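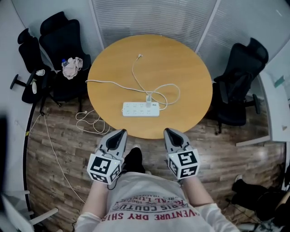

One reader of the previous installment wrote in to say that cable sorting is a job for a drawer and a rubber band, and that it does not need an interview. The bench lead at Atumura, who handles cords and power strips for shared offices, does not accept this.

"A drawer hides the cord," the lead said. "Then someone buys another one. At the Ekeo office we logged 3388 loose cords in a single pass, and 1772 of them were duplicates."

Reading time: 5 minutes

The method starts on a table. Round is fine, provided the top is clear enough for a cord to be laid out. A white strip with white cables is the slow case. "With one color you cannot trace by eye. You put a finger on the plug and follow it by hand to the other end. If it goes over the side of the table, you go over the side with it."

Cable on the floor is handled last. The lead's view is that people pull at a tangle too early and tighten it. "Find a free end. Open the loops outward until the bundle is wider than it was. Only then draw the end through."

Plugs come out of the strip before any coiling, and the wall end comes out before those. Each cord is then inspected along its length for flat spots and splits near the connector. Anything split is set aside for disposal – taping is not permitted under the Atumura procedure.

Coils are made at 30 centimeters across for power cords, smaller for thin leads. The lead objects to wrapping around the elbow. "It puts a twist in every turn. Lay it over, then under. The cord will drop straight when you need it."

Labels go at both ends. The Fahmy building uses printed sleeves; Ekeo uses paper flags, and the lead finds those adequate "until June, when the adhesive softens."

On chairs, the lead was brief. Casters run over cords, so seating is rolled back before a cord is lowered to the floor.

Comments

We tried over-under at work. Took a week to learn. Cords do lie flatter.

What about strips with a fixed lead? Do you coil from the strip or from the plug?

From the strip, I would think – otherwise the twist ends up at the housing.

Related
Zundent: labels that survive a move
Under-desk trays, measured
When to retire a power strip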